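Tuesday, Jevildale front room. Cap and mug, continued.

Same table as before, the bamboo one with the rounded corners. Mug is the painted one with the black rim and loop handle, cap is the red plastic one. Simin Mahmoudi wanted the mug kept off the table edge, so keep it clear of the far side.

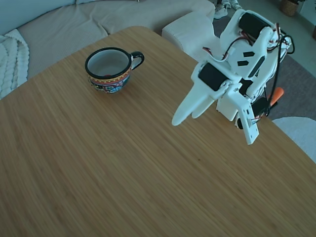
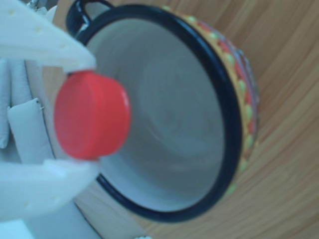
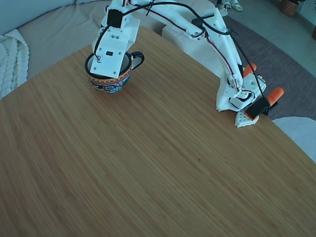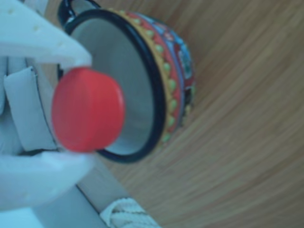

Mug weighs 400 g on the kitchen scale. Capacity not measured. The glaze on the rim is glossy and gives a strong highlight when the curtains are open, so future sessions to start after the sun is off the sofa side. White interior is better behaved.

Cap: red on white reads well, red against the painted band less so. Dede Essien suggests trying the plain Skinulora mug for comparison. I would keep the painted one as the main item and add the plain one as a second set.

Table height 900 mm with the risers in. Without them the sofa arm gets in the way of the chair. Leave risers in.

Running total now 1,310 entries in the Sakham sheet, 20 still without an object name. Use "mug, painted" and "cap, red", no other spellings.

To do: wipe table, fill in the missing names, ask Dede where the plain mug is kept.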